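Home > Equipment > Hand tools for robot teaching > Primeck hand-held gripper, pair

Primeck Hand-Held Gripper (Pair)
Demo stock and open day info

Sold as a pair, left and right. In stock at Cordero. Demo units on the bench at our Danov workshop, open day in January, details further down.

Quick version for people in a hurry: you hold one in each hand, squeeze, do the job the way you'd do it anyway, and the recording goes off to train the arm. No arm needed on your side while recording. No cell, no fence, no waiting for the integrator to come back from lunch.

What you get
Two grippers, one per hand
Finger pads, yellow, fitted, plus one spare set
Phone holder with clamp
Carry case (Zusten, hard shell)
Two charging cables
Printed quick start, one sheet, both sides

What you don't get
Phone. Bring your own or ask us, we have a few used ones.
Table, lights, anything to pick up.
The training software. Separate licence, separate page, see Software.

Specs
Weight: 467 g each, without phone
Max opening: 74 mm at the pads
Fingers: black, straight swap with two screws
Pads: yellow, soft, push on
Trigger: full hand squeeze, spring return
Handle: fits left or right hand, but the camera mount is handed so don't mix them up
Charging: USB-C
Warranty: one year on the body, none on pads

Pads wear. We get asked this every time. If you're working with sharp edges or sheet metal buy extra pads with the order, shipping them on their own costs more than the pads do. Rubbed with a damp cloth they last fine. No solvents please, had a set come back looking like chewing gum.

Open day and live demo
January, doors at 10 a.m., Danov workshop, ground floor. Free. Bench places are limited to 14 per session so book one if you want to get your hands on it. Watching doesn't need a booking. Second session after lunch, starts 1:30 p.m., same program.

Baltazar Huerta runs the bench. He set up the demo tasks and he's the one who answers the tech mail, so if you've written to us already you've probably talked to him. Bring your awkward questions. Bring your awkward parts too - if it fits in a shoe box and it isn't greasy we'll try it.

Program, more or less
Short intro, standing up, no slides
Single hand tasks: pick, turn, put down
Two hand tasks: cables, plugs, bags, boxes with lids
Playback on the arm from recordings made earlier
Coffee, open bench until we get kicked out

The playback part is with a small arm, same fingers and pads as the hand unit. That's the point of the whole thing really. What you recorded with the hand tool looks the same to the arm becuase the business end is the same. Playback is slower than a person. We run it at the speed it runs at, please don't ask us to crank it up for a video.

From the last open day
27 people tried the bench last time. Some notes, since folks keep asking how it went.

Most people squeeze too hard at first. Goes away after a few tries.
Left handers no problem.
People with small hands wanted the trigger closer. There's now a short reach insert, ask for it, no charge with a new pair.
Everyone wants to talk while recording. Fine. Sound isn't saved.
Watch your sleeves. Loose cuffs get in front of the camera and you end up with a nice long recording of a shirt.
Biggest complaint was wrist tiredness after a long run. A wrist wrap helps. So does taking a break, which people don't.

Someone from a packaging plant asked if they can do a full shift of recording with it. You can, batteries allow it if you charge at lunch. Your wrists will have an opinion. Swap people.

Is it for you
Good for: small assembly, sorting, kitting, lab table work, anything with cables, anything done with two hands in front of you.
Less good for: heavy parts, anything wider than the opening, anything hot. Pads are not heat rated. Outdoor use no.
Not sure: send a photo of the part with a ruler next to it. Baltazar will say yes or no, usually the same day.

Setup on arrival
Charge both units all the way. Clip in the phone, tighten by hand only. Open the app, let it find left, then right. Squeeze each one fully three times so it learns the end stops. Then record something dull - moving a cup is good - and watch it back before you start on real work. Check the fingertips are in view. If they aren't, the mount is on the wrong way round.

Ordering
Pairs only. Single replacement units for existing owners, quote your serial number. Lead time for pairs on the shelf is two working days. Extra pads, fingers and short reach inserts ship same day if the order's in by noon. Schools and labs, ask for the education price before you order, we can't change it afterwards.

Rental: pair in case, by the week, deposit required. Take it off the purchase price if you buy within the month.

Getting to Danov
Parking behind the building, not in front, front is for deliveries and they will block you in. Ring the bell marked Cordero. Ramp on the left hand side.

Booking: use the form under Contact, put OPEN DAY in the subject and say which session. No confirmation within two days means it landed in spam, call us.
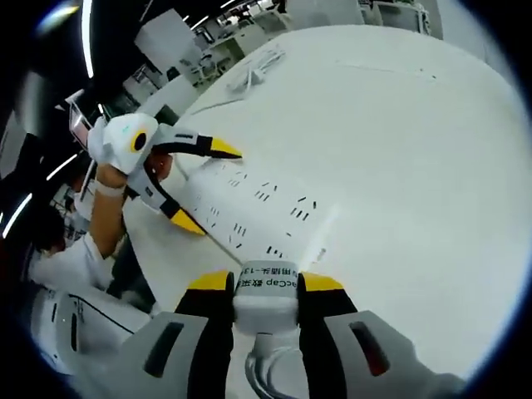 Two hand work is where the Primeck pair earns its money, so that's what most of the bench time goes on. Cables especially. They flop, they twist, they catch on things, and a one-arm setup mostly just pushes them around. A plain white power strip makes a good practice piece: one gripper closed over the end of the strip, the other one facing it across the table, yellow tips easy to pick out agianst all that white. Keep the spare cable coiled and up out of the way like it is on this table, saves a lot of do-overs. If your own job is strips, leads or chargers, bring one along and tell Baltazar when you come in. He'll fit it in during open bench.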